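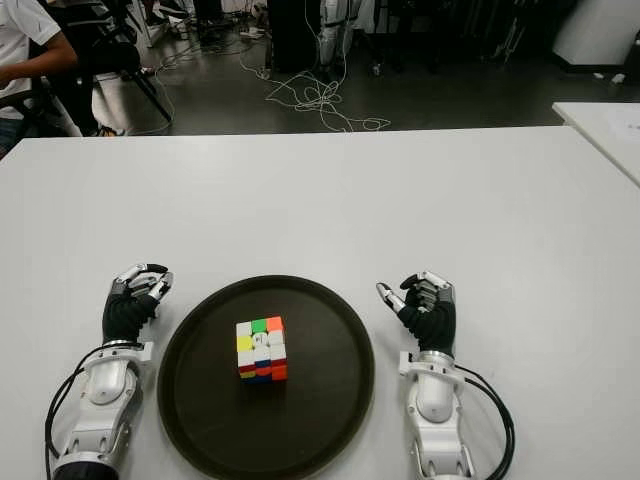
Figure 2. A Rubik's cube on a round, dark brown tray.

Maja Bednarek objected to our first draft on the grounds that people who give up on a puzzle have often not lost interest in it, and that a count of abandoned puzzles would therefore tell us little about boredom. We took the point and changed the measure. Instead of asking whether a puzzle was finished, the revised survey asked when it was last picked up, and by whom in the household.

### 4.2 Puzzles kept at home

The survey went to 900 households on the Hustent mailing list, and nearly 500 returned it. Respondents listed every puzzle they owned, where it was kept, and whether it had been handled since January. Jigsaws were mostly stored in closets and came out in winter. Twisting puzzles such as the cube (Figure 2) were more often left in living rooms - on shelves, desks and side tables - and were picked up for a few minutes at a time, often during phone calls or television.

Of those who owned a cube, 48 percent said they had never solved it without help. Most of this group still handled it at least once a month. Answers from homes with children under ten are treated separately in Section 5, as parents often filled in the form for them.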